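Illum opens its pattern room in Gulham this September

Gulham. The wall panel maker Illum will open a small pattern room to the public in September, next to its workshop in Gulham. Visitors can see the new gray and white collection, called Takham, on three walls at once, at the size in which it is sold.

The collection has 52 patterns, and 20 of them are new. All are drawn by hand before they are prepared for printing. Until now customers had to choose from a sample card, and many of them told us that a card does not show how one pattern sits beside another. In the new room the tiles are mixed on purpose, and narrow bands are set between the larger designs.

"We wanted a room where a person can stay a while and look," says Aisling Mac Carthaigh, who leads the design work at Illum. "With dots and lines, the eye needs some minutes. After this, people usually know what they want for their own wall."

The furnishing is kept simple, so that the walls stay the main thing. Printing is done together with the family firm Ó Néill, which has produced our panels from the first series. The first run of Takham is 500 panels, and a second run of 1000 is planned for the winter. 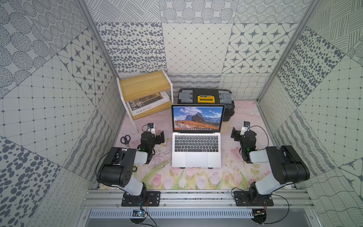
The pattern room in Gulham

Dots appear in many sizes across the walls, from fine dotted grids to big gray ellipses, and on the back wall there are dark eight-pointed stars in rounded white cells. The floor mat has a floral pattern in pastel colors. A low wooden shelf unit stands in the corner, with a copy of FOLIO-02 on the lower shelf.

Visits are free of charge, but the room is small and we ask groups to write to us before they come. Samples of all patterns can be ordered at the workshop desk.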